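Jul 2, 2019

Sorting out the blue sorter

I bought the blue shape sorter in February from a second-hand shop in Tultden. It was sold with a bag of mixed blocks, and I suspected from the start that some of them came from another set. I put it away and forgot it until this week, when I wanted to pass it on and thought I should check what went where.

The board is a thick slab of plastic with all sorts of openings – a star, a big round one, an oval, a little cluster of three small holes. The small holes look as if they ought to take pegs. The cross-shaped one with the curved, notched edges is the awkward one. A flat pink block will stand up in it, but standing up in a hole and belonging to it are different matters.

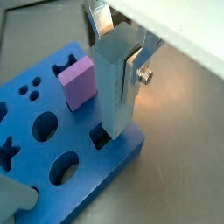 Utum wrote in to say that the same thing happened with theirs: the flat blocks had been swapped between two sets years ago, and the only cure was to try every block in every hole and put aside whatever was left. Utum also said to keep the leftovers, as somebody always comes asking.

I took that advice. It is slow work, and a good deal of turning things round. I had the long light blue pieces down as building bricks at first, but they stand up quite well in the board, tall as they are.
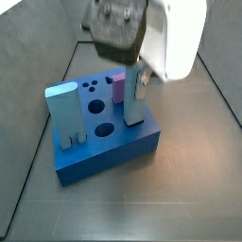
The shorter purple one I was less sure about. I left it for the end, along with anything else I had doubts over, and wrote the names of the shapes on a bit of card so that I wouldn't go through the same ones twice.

For storage I have gone over to a plain grey bin. The bag was no use, as you had to tip the whole lot out to find one block. With a bin you can see down to the bottom.

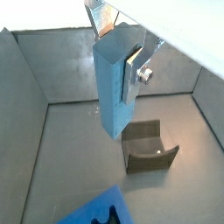 The lid is another question. I looked at a box from Adamczyk that had one, but it was too shallow for the board, so the board will have to travel separately. It goes to a playgroup in Cliridow next, and I have asked them to let me know if they find the star.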